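# Cubes, plate and mat – the Sokside table in April

The Sokside room has one long table for small parts, and most of what gets handled there is cubes. They come from a batch of 40 made for the sorting exercises. Only one photo is up on this page so far, with notes on the things used at the table. 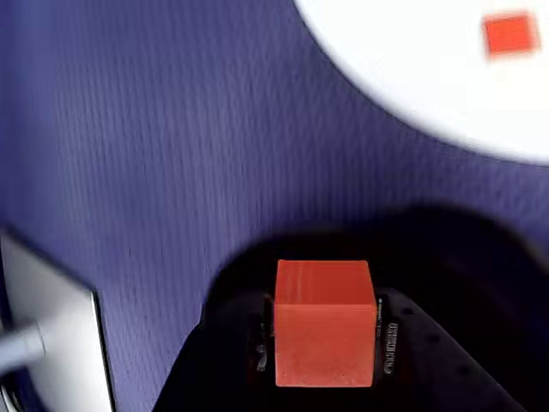
*Red cube in the gripper, blue-violet mat behind.*

**The cubes.** The top face of the held one has faint ridges running across it, like print layers. The front is a deeper red-orange with tiny dark specks. We don't sand or paint the cubes before they go into use.

**The mat.** Fine vertical ribs, a muted purple. We bought it from Favham as a roll and cut it with a utility knife. The leftover piece is on the shelf by the door.

**The white disk.** Upper right, with a small red square on it. In the usual exercise, cubes go to a plate one at a time and the plate is cleared after 8.

**Storage.** Cubes go back in the Nouri bin at the end of a session, sorted by color – red ones on the left. Chipped ones go in the jar.

Another set is on order from Cultov in the same size, with blue and yellow added. Photos of those will go below this line when they arrive.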